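Calibration records should expire

Most sites that run robot arms with a camera at the wrist can produce a calibration record when asked. Few can say when that record stops being valid. I think the written rule should be the other way about: a record carries an end date and a list of events that end it early, and an arm without a live record does not run.

The usual practice is to calibrate at commissioning and after a collision. Both are sensible triggers and neither is enough. Mounts creep, screws settle, fingers are swapped during a shift and the swap is logged as a consumable change. At Viltcombe, where I audited two cells last March, the newest record was 161 days old. The arm had been given new fingers twice in that time. The log treated the fingers as having no bearing on the camera, and for the camera's own lens values that is correct. For the tool point it is wrong.

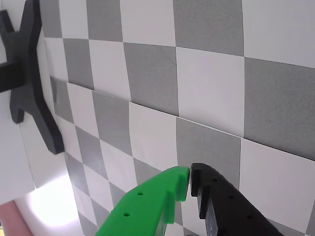 A calibration target is a measuring instrument and should be kept under the same rules as a gauge. It needs a number, a stated flatness, a storage place and a person who signs for it. In many workshops it has none of these, and is treated as a piece of printed paper. Where the pattern is split over two panels, with one overlapping the other and the squares offset across the seam, the software must not be allowed to fit a single grid over both. Each panel should be entered as its own target, or the poses that cross the seam should be thrown out. Strong light that washes out part of the squares calls for the same treatment: reject the view and correct the lighting before taking another.

Kagiso Mtshali, who wrote the procedure used at Batstead, sets a minimum of 30 accepted views per record and an expiry of 60 working days. I would keep the first figure and shorten the second for any cell that changes fingers by hand. Sinan Yalçınkaya has argued against fixed expiry altogether, on the grounds that a short daily check against a known point catches drift sooner. He is right about drift. A daily check at one point says little about error at the far side of the work area, however, and I would want both.

The cost is modest — a full routine on the Grammont cell takes less time than a shift handover. The objection I hear more often is paperwork, and it has some weight. A record should fit on one page: target number, number of views, residual error, finger set fitted, name, expiry. Anything more will be filled in badly.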